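Esurham workshop arm moves on to parts sorting

Members of the shared workshop in Esurham have started sorting tests with Bukden, a bench-top arm built there since August. It carries a wrist camera and a two-finger gripper with pointed black tips. Test items include clear zip-top bags and component reels, handled on a green mat.

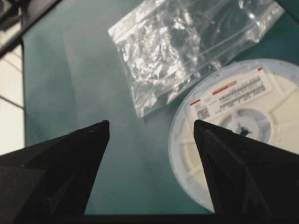

What comes next

Glare from the bags remains the main difficulty for the camera. The next software version, Ahuja, will use 700 new training views. Parts have cost some £3288 so far. The group meets on Tuesday in the Kistisdale room.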